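The second life of a T-shirt

By Jyoti Malhotra
28 May 2023

My aunt kept one drawer for clothes that were finished. When I was a child I believed that everything in the world ended in that drawer, and came out again as something for cleaning windows.

I remembered it in Bikby, where I went to meet Normunds Ķēniņš. He repairs clothes in a former bakery, and the smell of bread is still in the walls, or maybe I only wanted it to be there. He opened the shop with 700 dollars and a sewing machine from his mother. In his first year he repaired 675 pieces, mostly trousers.

"People bring me the expensive coat," he told me. "The T-shirt they throw away. But the T-shirt is what they wear every day."

He charges two dollars for a small hole. For this price he earns almost nothing, and his accountant has explained it to him many times. He does it in the evening, with the radio on.

Knit cloth is more difficult to mend than woven cloth. It stretches, and the repair must stretch with it, otherwise a new hole opens beside the old one. Normunds uses a ballpoint needle and a thin thread, and he never pulls the stitch tight. I tried on a sleeve of my own and made something like a small volcano. He was polite about it. 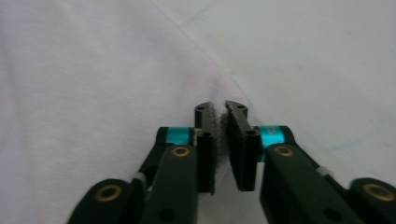
Pale knit fabric, smooth and matte, with a few light creases.

His neighbor Tuấn Trịnh, 75 years old, was a tailor before he retired. He comes in the mornings to drink tea and to disagree. For him a visible mend is a kind of laziness. Normunds likes the thread to be orange or green, so that the owner remembers the repair. They have had this discussion since September and I did not see any sign that it will finish.

I left with my sleeve corrected, in green. Tuấn looked at it for a long time and asked if I had another shirt for the train.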